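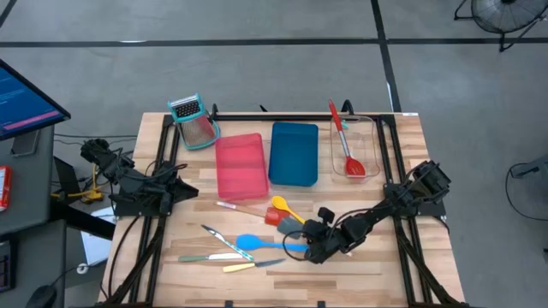
Bench 2, utensil layout, right arm over the handle end of the blue spoon.

Posted in: Build Log > Arms & Motion

Jul 1, 2019

Utensil sorting, right arm. Continues from the June entries on the rail frame.

Frame is square now. I slackened the brace bolts, pulled the diagonals to match and tightened everything again in the same order. Naheed re-ran the bench calibration afterwards and the residual on the right arm came down to something I can live with. The left arm has not been redone. It stays folded at its own edge until it has.

Task for this session was picking single utensils off the bare wood with the right arm. Slotted turner parked in the clear container, grater and the two coloured trays along the back, everything else loose at the front. Trays stay empty for now as we are only testing the pick, and the place routine still has the old Soomro offsets in it.

Results, right arm, fixed approach height:

- Total attempts since the counter was reset: 1,784
- Failed picks in that total: 364
- Attempts this session: 50
- Failed this session: 5

The older failures are mostly from before the fingertip change, so the total is not much use as a rate. I will reset the counter once both arms are calibrated.

Of this session's failures, most were on the blue spoon. The fingers close on the very end of the handle, the bowl stays down and the spoon pivots out as the wrist lifts. Moving the grasp point inboard along the handle fixed it by hand-jogging but I have not put it in the script. The remaining failure was the knife with the yellow handle, where the arm came down beside it and closed on nothing. Suspect the detector took the blade as part of the handle.

Overlaps are a separate problem. The yellow spoon's handle passes over the dark grey spatula head, and the planner treats the pair as one object if the mask threshold is left at default. Same for the patterned knife and the green-handled one where they touch. Tanveer wants to keep the overlaps in. I agree, but they should go in a second set and be logged separately - otherwise we cannot tell a bad grasp from a bad mask.

Transparent container: depth is unreliable through the walls, as expected. The red turner can be found by colour where its grip sticks out past the back rim. No attempt made to lift it yet. The grip is close to the right-hand rails and I want a keep-out zone along them first.

Cable on the right gripper is looping wider than I like. It clears at this height. At full wrist rotation it did catch once on the Stetby bracket, without damage. Shorten it or add a second tie further up the arm.

To do:

- Calibrate left arm (Naheed has the target plate)
- Grasp point inboard for all spoons, then repeat the same layout
- Keep-out zones for both pairs of rails
- Re-tie gripper cable
- Ask Tanveer Chaudhry whether the Durer power supply is spoken for. Ours sags when both arms move together
- Tidy the floor cables between desk and table before anyone wheels the trolley through

Config saved to the shared drive under trulta/bench2. Do not overwrite the June one, Naheed Ghauri is still comparing against it.

Related entries
Squaring the rail frame on bench 2
Fingertip pads: second casting
Trulta controller - wiring notes
Soomro offsets and where they are stored
Fitting the Stetby brackets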